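Gripper Budget 2025: What We're Buying, What Can Wait
Posted 2025-02-21

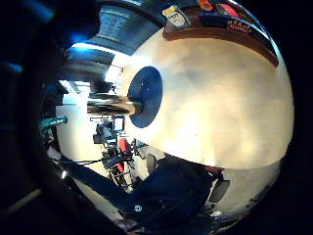

The equipment money came through! After a December spent shuffling spreadsheets, we finally have a number we can plan with, and I'm really pleased with where it landed. We asked for enough to add to our set of hand-held grippers and replace the parts that wear out fastest, and we got nearly all of it.

Most of this year goes to the hand-held side. The arm in the back bay is still fine, and Heikki Hämäläinen made a good case at the planning meeting that one more arm would sit idle half the week while people queued up for a gripper. So the arm waits, and the grippers go first. We'll have 21 in service once the order from Rillska is in, which means every bench can keep one and there will be a few left on the shelf for when something breaks (something always breaks, usually a finger pad).

The line I'm happiest about is a small one. Elibariki Nyaga put in for $2252 to cover spare finger pads, cable clips, lens covers and a second charging rack, and it went through without a single question. Last year we bought spares one at a time, paid shipping every time, and waited. This order goes out in one go.

A separate $3000 is set aside for objects to handle. Please use it! Boxes, tubes, round things, shiny things, things with awkward bases - if your task needs it and it costs less than a decent lunch, just buy it and send the receipt to Vilhjálmur Zoëga. Anything bigger needs a quick note first. We would especially like more polished metal and pale tabletops on the list, as those are still thin in the collection plan and both give the tracking a hard time.

Two things got pushed back. The new mounts from Trenness are lovely, and the three of us who tried the sample wanted to keep it, but the lead time is long and the price changes in summer, so we'll look again then. Storage is the other one. Toivo Manninen thinks we can get through to the fall on the drives we have if everybody clears out their test recordings, and he has promised to be annoying about it.

If you want to change anything on the gripper order, including left-handed grips, tell Elibariki in the next 20 days. Once it goes in we can still add to it, but we can't swap. The full sheet is in the Gareck folder, second tab, with the old quotes kept underneath for comparison.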